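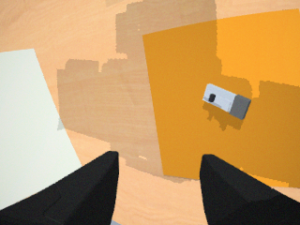 Home | Projects | Teams | Gallery | Calendar | Contact

Gallery: Drilomness, the sorting project

3 min read

Drilomness is the name our second-year robotics class gave to its sorting project. The class meets at the Gindau technical school, in the upstairs lab, and the project runs from September until the spring show. The job is simple to state. An arm with two fingers has to pick up small parts from a table and put them down on the sheet they belong to. All of the work in the fall term is done in simulation, and the code moves to the real arm only after a team has passed the table test.

There were three teams this year. Each one wrote its own control code and shared the same table setup. The notes on this page come from the class log.

The table

The simulated table has a light wood top with a white sheet on the left and an orange sheet on the right. The view is from above, with the two black fingers coming in at the bottom. The small white and gray piece is lying on the orange sheet, and the fingers are open with nothing between them.

Light and shadow

Large uneven shadows fall across the wood and the orange sheet, so the orange is bright in one place and a dull amber in another. Teams that picked out the sheet by a single color value had trouble with this. Two of them switched to a wider color range, and the third looked for the straight edges of the sheet.

The small piece

The piece is pale at one end and darker gray at the other, with a small black oval near the pale end. It lies at a slant, with the left end higher. For the table test the code has to report the angle of the piece before the fingers move. A wrong angle counts as a miss even if the pickup works.

Test runs

Each team was allowed 300 runs per week on the lab computers. The full log for the fall term has 3541 runs, and 2354 of those were scored as good. The rest were mostly bad angles and pieces dropped on the way to the sheet. Runs that stopped because of a code error were left out of the total.

Code and notes

The shared code came to some 800 lines by the end of the term. The part that reads the camera view was rewritten twice. Each team kept a notebook with the settings for every change, and the notebooks were graded along with the code.

Next steps

In the spring the teams will move to the real arm, which is on loan from Iyer Automation. The first meet is at Clovach, against two other schools. Parts for the meet are handed out the same morning, so the teams will have until noon to adjust their settings. Students who want to join for the spring term should sign up at the lab before winter break.

Contact: Gindau Robotics Class, upstairs lab | © Gindau Robotics Class | Back to top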